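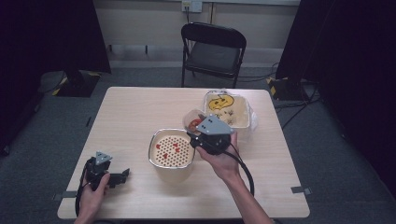 Bench 3: gripper maintenance notes

Posted December 6, 2024

I have been keeping the two hand-held grippers on bench 3 running since April, and the notes have outgrown the text file they lived in. Hường Tăng took over the evening shift last week and asked for something readable, so this is the cleaned-up version. It covers the pair of grippers, their cables and the table. The recording software has its own page and I am not going to repeat it.

The pair

Left and right are the same mechanism with different top plates. The plates are gray triangles with two dark dots each, and the one on the right unit is larger. They do not interchange. I tried it in April when the left plate worked loose, and the offset file was wrong for two days before I noticed. If a plate comes off, it goes back on the gripper it came from, and the offsets get measured again even if it looks like it went back in the same place.

Plate screws are hand tight plus a quarter turn. Thread locker goes on the screw, a small drop, never in the hole. The first time I did it the other way the excess crept under the plate and lifted one corner enough to shift the readings.

Jaws

The jaws are dark and show wear badly, so look at them from the side with a flashlight. What you want to find is a shiny band near the tip. A narrow band is normal. Once it reaches the first third of the jaw, small things start to slide, and thin plastic cups are where it shows up first. They need very little force, and a worn jaw makes the operator squeeze harder to compensate. Then the wall of the cup folds and the take is thrown out.

I changed the right jaws at 1071 cycles on the counter. The left pair had less wear at the same point and I left them on, which I now think was a mistake. The two sides felt different in the hand for weeks and the operators complained, correctly. Change both.

After a change, close the jaws on a strip of printer paper and pull. It should drag along the whole length. If it slips out at the tip and holds at the root, the jaws are toed out and need a shim. The shims are in the Vustura box on the second shelf, sorted by thickness until somebody drops it again.

Wipe down after any session with food. Sugar dries on the pads and acts like weak glue, so the object hangs on for a moment after release. Warm water on a cloth, then a dry cloth. Alcohol is fine on the body but I keep it off the pads.

Cables

Nearly every fault I have logged was a cable fault. Of 28 entries, all but three were at the connector or within a hand's width of it. The symptom is a dropout when the wrist rolls outward – the jaw position freezes and then jumps.

Two rules. The cable leaves the gripper in a wide arc and goes down past the edge of the table. It does not get pulled straight, and it does not get wrapped around the forearm to keep it out of the way. I know it is tempting. The strain relief on these is short and the conductor breaks inside the jacket, where you cannot see it.

To test, plug in, open the live plot and flex the cable slowly near the connector in four directions. A clean trace stays flat. If it twitches, swap the cable and tag the bad one. Please do not put it back on the hook. Spares are 75 inches long, which reaches with enough slack for a seated operator and is too short for anyone who stands back from the table.

Table

Check for wobble before the session by leaning on each corner. The carpet compresses under the legs and the table settles, so a level top on Monday can be off later in the week. The small gray tabs at the near corners should not move when you push them with a thumb. If one does, redo the table reference before recording.

Floor cables stay flat, and clear of the chair legs. The striped tape on the black bases gets replaced when an edge lifts.

Open items

The right trigger has a slight notch halfway through its travel. I have cleaned it once and it came back. Stimdale has a replacement spring on order, no date yet.

The left offsets were last measured before the connector swap. They are probably fine. Hường, if you get to it before I do, write the new numbers on the card and cross out the old ones.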